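Putting the plates away, part two

November 10, 2024

In August I wrote a post asking whether any machine could yet be trusted with the washing-up, and I got more post about it than about anything else I've put on this site. Most of it said I had picked the wrong job. Washing is solved, near enough. The dishwasher has been in kitchens for decades and it works because it changed the problem: it doesn't hold a sponge, it throws hot water about in a closed box. What it left us with is loading and unloading, and those two are still done by hand in every house I know.

So I've spent the autumn reading about unloading, and more narrowly about one part of it, which is picking up a plate and standing it in a rack.

A plate lying flat on a table is an awkward thing to pick up with two fingers. Try it with your own thumb and forefinger, no cheating with the other hand and no sliding it to the table edge. You'll find that you reach for the rim, get one fingertip just under it, and pinch. You do this by feel. The gap under the rim of an ordinary dinner plate is small, a shallow one has less, and your fingertip is soft enough to squash into it. A hard finger of the same thickness either fits or it doesn't.

Nabil Saab, who I used to share an office with and who now does fixture design, put numbers on the rest of it for me. Take a dinner plate of 560 grams, held at the rim. The centre of mass is over a hand's width from the grip, so the plate wants to rotate downwards the moment it leaves the table. To stop that you need either a lot of pinch force or a contact patch with some length to it. Glazed china is slippery and worse when wet. A plastic plate of the same diameter weighs a fraction of that and forgives nearly everything, and I'd ask anyone reading a claim about plate handling to check first what the plate is made of.

Then there is the turn. The plate starts flat and has to finish on its edge, so the wrist goes through most of a right angle while the load swings about underneath it. If the grip slips by a few degrees during that move, the arm's idea of where the bottom edge is will be wrong, and the bottom edge is the bit that has to go between the pegs. Human beings correct for this by tapping the plate against the rack and letting it find the slot. It is a good method. It needs a wrist that gives a little when pushed, and it needs something that notices the push.

The rack matters as much as the arm does. Upright pegs are kind to a person and unkind to a camera, being thin, repetitive and much the same colour as each other. From a low angle, one row hides behind the next. Depth sensors tend to lose thin rods altogether or smear them into whatever is behind.
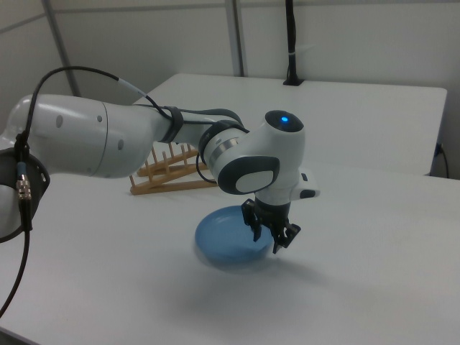

Approaching from straight above has a lot going for it. The fingers can be placed either side of the rim with one on the inside of the plate and one on the outside, the table acts as a hard stop, and the arm keeps clear of everything else. The cost comes later. A grip taken vertically leaves the wrist in an inconvenient place for the turn, and with a rack behind the forearm the elbow has to go somewhere while the plate comes round. You can plan for that. It takes time, though, and planning time is where many of these demonstrations lose to a bored teenager.

Sunita Castellanos wrote to say that I was being unfair about speed, as a machine that takes all night over the drying rack is still a machine that has emptied it by breakfast. I accept that for plates. I accept it less for a kitchen with a cat in it.

My own test, for what it's worth, would be 500 plates of mixed sizes with no reset by hand, and an honest count of the breakages. I would settle for 2 broken. I have certainly done worse myself over the same distance, and one of those was a wedding present.

As to whether they can do the chore yet: a plate, of known size, on a clear table, into a known rack, yes, I think that is within reach of decent equipment and patient people. A sink full of odd crockery with a fork stuck to the underside of something — no, and I wouldn't put a date on it. Next I want to look at cutlery, where the individual pieces are easy enough and the heap is the difficulty. If anyone has worked on sorting teaspoons from a pile, I'd like to hear what you used for fingers.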